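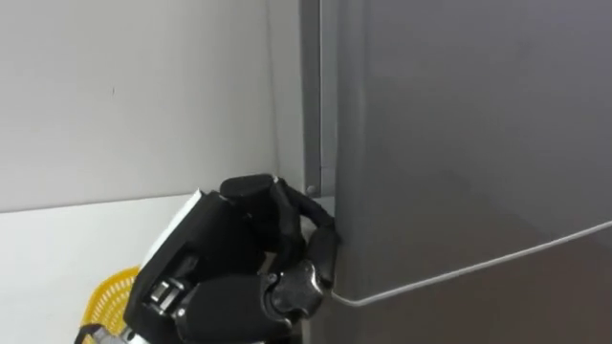
4 min read

Teleoperators wanted for kitchen data collection (paid, part-time)

Plokon is looking for 12 people to operate a two-armed robot in ordinary kitchen tasks at our Brusthorpe site. The recordings are used to train the Gevitz policy, a learning system for household handling. You do not need a background in robotics. You do need patience, steady hands and a willingness to do the same short task many times in a row.

Posted 5/12/22. Applications are read as they come in, and we will take the notice down when the places are filled.

What the work is

You wear a headset and a pair of tracking gloves. The robot's hands follow yours, with a small delay that takes a session or two to get used to. What you see in the headset comes from a camera on the robot's head, so you work from its point of view and not your own.

The current block is appliance doors: refrigerators, ovens, dishwashers and cabinets. Refrigerator doors are the ones we are shortest on. Many have no handle that sticks out, and the fingers have to get hold of the edge of the door itself, next to the side panel. The thumb goes low and the fingers come over the top. It is a simple move for a person and a fiddly one through the gloves, and the system needs to see it done from many starting positions before it can do it alone.

One recording is called an episode. It starts with both arms at rest and ends when the door is fully open or the operator calls a stop. A shift target is 200 episodes, failed ones included. Please do not try to hide a failed attempt. If the fingers slip off, mark it as a slip with the foot pedal and either recover or stop. Slips with a clean recovery are useful to us and are paid the same as any other episode.

Between episodes a floor assistant resets the kitchen: doors closed, baskets and dishes moved, robot base shifted a little. You will be asked to swap roles with the assistant halfway through each shift. Nobody stays in the headset for longer than 55 minutes without a break.

Hours and pay

Shifts are four hours, morning or afternoon, and you can take up to five a week. We ask for at least 2 a week so that you keep your feel for the gloves. The contract runs to the end of April with a possible extension if the next block, drawers and lids, goes ahead on schedule.

Pay is hourly, at the technician rate, and is the same for operating and for floor work. Training days are paid at the full rate. Travel is not covered, but there is free parking behind the building and the bus stops at the gate.

Who can apply

You must be 18 or older and allowed to work at the site without sponsorship. You should be able to stand for an hour at a time and lift a full dish rack. Glasses are fine under the headset. If you get motion sickness from video games or headsets, tell us before the trial — some people adjust quickly and some do not, and we would rather find out in ten minutes than on your first shift.

The gloves come in three sizes. If none of them fit you well, we can still consider you for floor work only.

Left-handed operators are especially welcome. Most of our episodes so far were recorded by right-handed people and we want a better mix.

Privacy

The cameras record the robot's hands and the kitchen. Your face and voice are not recorded. Hand-tracking data from the gloves is stored under an operator number, and the list that links numbers to names is kept by the site office. You can ask for your operator number to be removed from the data at any time.

How to apply

Send a short note to Şengül Keskin at the Plokon site office with your name, the shifts you could work and anything you do with your hands, paid or not. Sewing, repair work, an instrument, kitchen jobs. No cover letter is needed.

If there is a match, you will be invited to a one-hour trial with Volkan Akgül, who runs the operator floor. The trial has three parts: a glove fitting, ten minutes of free movement, and a set of cabinet doors. Wear closed shoes and leave rings and watches at home.

Questions about the recordings and how they are used go to Kadir Ekinci. Questions about access to the building go to the front desk. Recruiting agencies, please do not contact us.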